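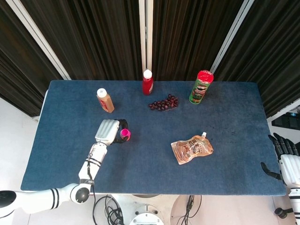 La merienda de la tía Kartini

Mi tía Kartini Chin no era mi tía, ni lo era de ninguno de los que la llamábamos así, que éramos media escalera del edificio y buena parte de la calle de Clescombe. Había llegado al barrio antes de que yo naciera, con dos maletas y un loro disecado, y se había instalado en el segundo izquierda, encima de la mercería Boketti, donde alquilaba una habitación que con los años fue convirtiéndose en dos, luego en tres, y al final en el piso entero, porque los demás inquilinos se iban marchando y ella se quedaba siempre.

Yo subía a su casa los jueves, o eso dice mi madre, que tiene mejor memoria para estas cosas. Yo solo recuerdo que subía con hambre. En el rellano ya olía a jengibre y a cera de muebles, y antes de llamar tenía que limpiarme los zapatos en un felpudo tan gastado que se le veía el suelo por debajo. Ella abría enseguida, como si me hubiera estado esperando detrás de la puerta, y me decía siempre lo mismo:

—Pasa, criatura, que se enfría.

Daba igual que lo que hubiera de merienda fuese uva. Se enfriaba todo, según ella, y una vez que le señalé que las uvas ya estaban frías, porque acababa de sacarlas de la fresquera, me contestó que las uvas también tenían su momento y que yo, con nueve años, qué iba a saber.

Lo que quiero contar ocurrió en noviembre, el año en que cerraron la fábrica Vavari. Aquello fue una desgracia para el barrio y de aquella desgracia se hablaba en todas partes: en la panadería, en la cola del ambulatorio, en la misma mercería, donde la señora Boketti medía la cinta con la vara de madera y suspiraba entre palmo y palmo. Mi padre había trabajado allí. También había trabajado allí el señor Fung, que vivía en el bajo y tenía fama de hombre seco, aunque con los años he llegado a pensar que era sobre todo un hombre tímido, que es una cosa que desde fuera se parece mucho y por dentro debe de parecerse muy poco.

El señor Fung y mi tía Kartini no se hablaban. La causa se había perdido. Unos decían que era por una gotera, otros que por el loro, que al principio no estaba disecado y hablaba por las noches; mi madre sostenía que se trataba de un asunto de dinero, un préstamo antiguo que no se sabía bien quién debía a quién. El caso es que cuando se cruzaban en el portal ella se ponía a buscar algo en el bolso y él se quitaba el sombrero mirando hacia los buzones, de manera que parecía saludar al correo.

Una tarde subí y encontré a mi tía sentada en la cocina, con el abrigo puesto y un sobre delante. No había merienda. Ni siquiera había puesto el mantel bueno, el bordado, que solo quitaba para lavarlo. Me senté enfrente, sin saber muy bien qué hacer con las manos, y esperé.

—¿Tú sabes guardar un secreto? —me preguntó.

Le dije que sí. Era mentira, yo no había guardado un secreto en mi vida, y ella lo sabía de sobra porque casi todos los que se me habían escapado eran suyos.

—Bueno —dijo—. Pues este lo guardas hasta mañana, que hasta mañana sí podrás.

En el sobre había 3,000 pesetas en billetes pequeños, muy planchados, algunos tan viejos que parecían de tela. Quería que yo los metiera por debajo de la puerta del señor Fung sin que él me viera. Le pregunté si era el dinero del préstamo y me miró con una sorpresa tan grande que comprendí que mi madre se había equivocado, o que había acertado de lleno, y nunca he sabido cuál de las dos cosas.

—Es para el carbón —dijo—. Ese hombre lleva desde que cerraron sin encender la estufa. Se le oye toser desde aquí. No me deja dormir.

Lo dijo con enfado, y con enfado me puso el sobre en el bolsillo del delantal del colegio y me abrochó el botón. Luego me dio una onza de chocolate por el servicio, y después otra por el silencio, y cuando yo ya estaba en la puerta me llamó para darme una tercera, por si acaso.

Bajé los 39 escalones con una mano encima del bolsillo. Los tenía contados desde pequeño, porque en casa me habían enseñado los números en aquella escalera, y todavía hoy, si tengo que contar hasta cuarenta, hay un momento en el que me falta el suelo. En el bajo no había luz. Me agaché, metí el sobre por la rendija y empujé, pero el sobre se quedó a medias, gordo como estaba, y por más que empujaba no pasaba. Empujé con un dedo, con dos, con la regla de la cartera. Entonces alguien tiró desde dentro, el sobre desapareció y yo me quedé de rodillas en el felpudo, con la regla en la mano, mirando unas zapatillas de cuadros.

El señor Fung había abierto la puerta. Tenía puesto el sombrero, dentro de casa, y una bufanda que le daba varias vueltas.

—Dile a la señora del segundo —empezó, y se puso a toser, y estuvo tosiendo tanto rato que yo me levanté y me sacudí las rodillas y hasta me dio tiempo a mirar hacia dentro, donde no se veía más que un pasillo y un calendario—. Dile que yo no acepto limosnas.

—No sé quién es la señora del segundo —dije yo, que estaba decidido a guardar el secreto aunque fuera a destiempo.

El señor Fung se me quedó mirando. Yo creo que fue la primera vez que lo vi sonreír, y lo hacía tan mal, con tan poca práctica, que al principio pensé que le dolía una muela.

—Entonces espera —dijo.

Se metió por el pasillo y tardó. Se le oía abrir y cerrar armarios. Volvió con un tarro envuelto en papel de periódico y me lo puso en las manos con mucho cuidado, como se entrega a un recién nacido. Eran ciruelas en almíbar, de las que hacía él, y según me explicó llevaban anís estrellado y una cosa más que no pensaba decirme. Me encargó que las llevara a quien yo no sabía quién era, y que le dijera que aquello no era un regalo. Era un pago.

—¿Un pago de qué?

—Del carbón —dijo, y cerró.

Subí otra vez. Mi tía seguía en la cocina, con el abrigo, y cuando vio el paquete se puso de pie. Le repetí el recado palabra por palabra, muy orgulloso, y ella desenvolvió el tarro, lo levantó hacia la bombilla, le dio la vuelta y lo dejó encima de la mesa. Luego se quitó el abrigo y lo colgó.

—Tres mil pesetas por unas ciruelas —dijo—. Será ladrón.

Pero fue a buscar el mantel bueno.

Nos comimos la mitad del tarro aquella misma tarde, ella con cuchara y yo con los dedos, y el resto se lo guardó para el desayuno. A la mañana siguiente me esperó en el rellano antes de que me fuera al colegio y me dio el tarro, vacío y fregado, para que se lo devolviera al señor Fung. Solo que no iba vacío del todo. Lo había llenado de galletas de jengibre, apretadas unas contra otras para que no se rompieran, y había puesto encima un papel doblado que no leí. Bueno, sí lo leí. Decía: «Al almíbar le sobra azúcar. K. Chin».

El tarro volvió por la tarde con ciruelas, menos dulces.

Y así todo aquel invierno. El tarro bajaba con galletas, con caldo, con unas albóndigas que perdieron la forma por el camino porque me dio por bajar saltando, y subía con ciruelas, con nabos encurtidos, con una mermelada de color dudoso que mi tía declaró incomible y de la que no dejó ni la muestra. Los papeles iban y venían también. Al principio eran todos reproches. A la sopa le falta sal. Sus galletas me han costado un empaste. Haga el favor de toser hacia el otro lado. Después empezaron a ser más largos, y los doblaban más veces, y a mí me daba vergüenza leerlos, así que una tarde dejé de hacerlo. No fue por virtud. Estaban empezando a escribir en letra pequeña y yo todavía leía despacio.

En el portal seguían sin hablarse. Ella buscaba en el bolso, él saludaba a los buzones. La señora Boketti, que lo veía todo desde el mostrador, decía que era una pena, dos personas mayores y tan solas, y que alguien debería hacer algo. Yo pasaba por delante del escaparate con el tarro debajo del abrigo y no decía nada. Fue el primer secreto que guardé, y lo guardé tan bien que en mi casa no se enteraron hasta muchos años después.

Mi tía murió siendo ya muy vieja, en primavera, con la ventana abierta. El señor Fung se había marchado antes, a casa de una hermana, y desde allí siguió mandando un paquete de cuando en cuando, con el remite escrito en una letra diminuta. Cuando vaciamos el piso, mi madre se quedó con el mantel y a mí me tocó el loro, que tengo en el pasillo y que asusta a las visitas. En el armario de la cocina, detrás de los platos de diario, apareció el tarro. Estaba lleno de papeles doblados, tantos que no cerraba la tapa.

Mi madre quiso abrirlos. Le dije que no, que se enfriaban, y me los llevé a casa.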